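January, evening

Spent the whole day on the cue task. Hélène Fraser wanted the success rate by five so she could put it in the Kevham report, and the old policy was still stuck at 14 per cent. It was trained on the 310 Lirero demonstrations, all of them with the cue held near the same spot. Move the grip by a finger's width and it loses the line to the ball.

The change I tried is simple. Before each stroke the policy now gets the angle of the cue as a separate input, worked out from the overhead view. Everything else stays as it was. Same mat, same mini table, same two balls.

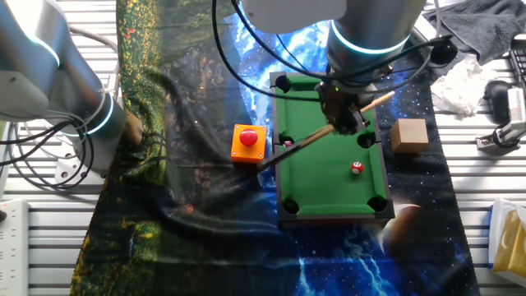
Cue held across the table, one ball at the left middle pocket.

Ran 78 trials with the new input. It got to 47 per cent, counting only shots where the ball dropped and the cue was still in the gripper afterwards. Hélène thinks we should count the dropped cues separately and I agree, but that means going back through the logs tomorrow.
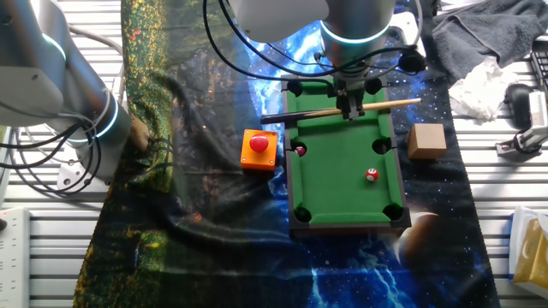 Most of the misses were angle errors of the old kind, only smaller. The rest came from the cue rolling in the fingers. Nguyen has a strip of rubber we could try on the shaft, though then the Forkero baseline would need running again with the same strip or the comparison is no good.

Sent the numbers at ten to five. Need to change the seed before the next batch and write down the grip heights this time.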